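11 min read

4.2 Lineup changes and the two-day rule

Managers who change half a team between matches are called bold if they win and confused if they do not. We wanted to know whether the changes themselves did anything. The Plesten league suits the purpose, being small, badly paid and unusually fond of paperwork: every club must lodge its starting eleven with the league office 2 days before kickoff, and any later alteration has to be explained in writing. The explanations are a pleasure to read and of almost no scientific value. "Tight hamstring" appears for players who then came on at half time and ran about happily.

We coded 539 team sheets. A change was counted when a player who started the previous league match did not start the next one, whatever the stated cause. Suspensions were kept in a separate column, since a manager can hardly be praised for courage in dropping a man who is banned. Cup matches were left out altogether, as most clubs treat the early rounds as a chance to find out who their reserve goalkeeper is.

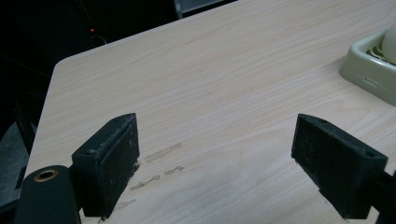 The first result is dull and we believe it. Sides making one or two changes did no better and no worse than sides making none, once the strength of the opponent was allowed for. The trouble starts at five. In 119 matches a manager replaced five or more starters, and his team was more likely to concede in the opening 10 minutes than its usual record would suggest. After that the gap closed, and by the second half the remade sides were as ordinary as everybody else.

It is tempting to say that five strangers need a little while to learn each other's names. They train together all week, so the names are probably known. A duller reading is that managers make wholesale changes after heavy defeats, and teams fresh from a heavy defeat are nervous whoever is in them. Splitting the sample by previous result (Figure 3) weakens the effect but does not remove it. Drorkano, who lost often and changed often, supply an unreasonable share of the cases, and leaving them out makes the estimate wobble.

Figure 3. Two open black gripper fingers above a pale wood-grain table. 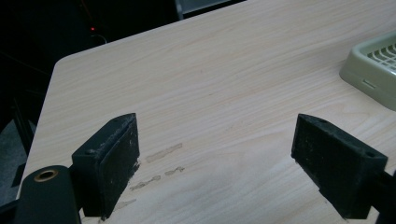 Trygve Fagerlund, reading a draft in July, objected that we had counted the wrong thing: swapping both center backs is one decision with large consequences, while swapping three forwards at Cletard "would not be noticed by the other forwards." He wanted changes weighted by position. We tried it. Defensive changes do carry most of the early damage, though the groups become small, and the weights we used were proposed by Fagerlund himself, a former center back.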